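From: Gangadharan Kaimal
To: cell-planning list
Subject: Re: Gripper fingers and second table, budget for September

Hello Hema and all,

Thank you for the numbers. My answers are between your lines.

Hema Subramaniam wrote:
> Kernuvton quotes 1488 for the second gripper, fingers not
> included. Fingers are 94 per pair. We have 4000 left until
> the new budget. Can we also take the table from Pedgate?

For the gripper I say yes. For the fingers, I would like to order 8 pairs. This makes 752, so together we are at 2240 and 1760 stays for the table and the cables. I did not yet include shipping, Kernuvton did not write it in the quote. Can you ask them?

The table from Pedgate I would not order now. Their top is deeper than what we have, and I am not sure the arm can reach the front part when it is mounted at the back edge. Please let me measure first.

> Prullon offers a service contract. Do we need it?

I think we can wait one year. D'Souza had the same contract and they told me they called the service only one time.

One more point – the baskets. We should buy a few more of the woven type, in different sizes, because thin fingers and a braided rim are the difficult case for us and I want to test it before we decide on finger length. They can go on the small purchases account. A new table cloth also, please, the present one has a stain near the front.

I need your answer before 4 in the afternoon if the order shall go out with the others.

Best regards,
Gangadharan 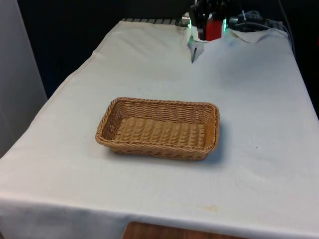 Present table with woven basket, arm at the back edge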